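Ticket 281
Subject: Vocal score playback, bar numbers wrong after Act One, and the celesta
Product: Ostenon notation, desktop
Raised by: Jultley Chamber Opera (music library)
Assigned to: Soudabeh Mirzaei
Status: Open, then closed, then open again
Priority: High (customer's word), Normal (ours)

Opened 08/02/2024

Customer's description, pasted as received:

We are preparing parts for a one-act opera that grew a second act. Composer sent the new full score as one file. Since we joined it to the old one, three things are wrong. The bar numbers in the vocal score run on happily to the end of Act One and then start again at 15. The orchestral parts do not do this, so the singers and the band are now in different operas. Playback drops the celesta entirely. Also every fermata in the second act is being held for what feels like a week. First sing-through is at Parkholm and we would like to have a score by then. Please do not suggest reinstalling.

First reply (SM)

Thanks for the clear write-up. I won't suggest reinstalling. Could you send:

The joined file, and both originals if you still have them
The version number from the About box
Whether the vocal score was made by linking to the full score or by exporting a copy

The third one matters most.

Customer reply

Files attached. Version is the current one, we updated when it told us to, which was in the middle of a rehearsal. The vocal score is linked. At least, the person who made it says it is linked, and then he says "well, mostly".

Note to file (SM)

Opened the joined score. Reproduced bar numbers at first attempt. Reproduced the fermatas too, and went to put the kettle on during one of them.

"Mostly linked" means the piano reduction staves are linked and the vocal staves were pasted in from a copy. The pasted staves brought their own numbering rule with them. Act Two in the copy had been set to begin at 15, presumably from a workshop draft where somebody had cut the opening and wanted the old numbers kept. The rule is invisible unless you show hidden layout marks, and hidden layout marks are hidden by default, a design decision I have raised before.

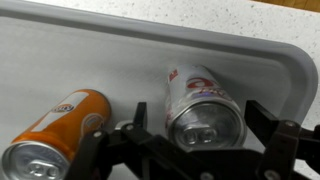
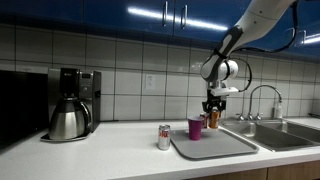 Second reply (SM)

Bar numbers: go to the first bar of Act Two in the vocal score, turn on Hidden Layout Marks, and you should find a small grey flag over the soprano line. Delete it. Then choose Renumber From Full Score. Please do this in the vocal score only. If you do it in the full score it will work there too, and you will have a new problem.

Fermatas: the second file has its fermata stretch set to 200 per cent, and so has the joined file. When the two were merged the setting was applied once from each, and they multiply. Open Playback, Holds, and put it back to the default. If the composer really wants them that long, he can tell the conductor, who will ignore him in the usual way.

Celesta: still looking.

Customer reply

Bar numbers fixed. Thank you. We did it in the full score first.

Fixed that too, by closing without saving and having a short walk.

Fermatas now sound like music. The composer has listened and asks whether the one before the trio could be a bit longer.

Status changed to Closed by system (no activity)

Customer reply

It says closed. The celesta is still missing. Did somebody decide we could manage without it? The baritone would agree, as it plays throughout his aria and he has views.

Status changed to Open (SM)

Apologies, the system closes tickets when it gets bored. I've put a hold on this one.

Note to file (SM)

Celesta staff is present, notes are present, volume is up, not muted, not hidden. Solo it and you get silence. Copy the notes to the harp staff and they play. Copy them back and they don't.

Tried with the Ofori sound set switched off: celesta plays, using the built-in sound, which resembles a doorbell but is at least audible. So the fault lies in how we hand the staff to Ofori. Compared instrument names. The first score calls it Celesta. The second calls it Celeste. The join kept the staff from one and the name from the other, and the sound map goes looking for a Celeste, doesn't find one, and says nothing. It ought to show a warning. There is a warning in the code. It is written to a log that is switched off unless support asks for it, and I hadn't asked.

Third reply (SM)

Found it. It's a spelling disagreement. Please try the following:

Open Setup, Instruments
Select the staff called Celeste
Change the internal name (the lower box) to Celesta
Leave the printed name (the upper box) however you like it
Save, close, reopen, play from the start of the aria

You need the close and reopen. Without it the sound map keeps the old answer.

Customer reply

It plays! It plays an octave lower than it did in the first act, though.

Fourth reply (SM)

That will be the transposition, which also arrived under the other name. Same window, tick Sounds Octave Higher. The printed part won't change, so your player needn't be told any of this.

Customer reply

Done. Both acts now match. The composer prefers it an octave down and has asked how we did it. I have forwarded him your third reply and left out the fourth.

You can close this, although he has mentioned a prologue.

Internal follow-up (SM)

Logged as 2 separate defects: holds multiplying on merge, and the silent failure when an instrument name has no match in the sound map. Third request on default visibility of layout marks added to the existing pile. Help page for joining scores should say that pasted staves carry their numbering rule with them. It currently says "your scores will be combined".

Leaving open until they've had the sing-through.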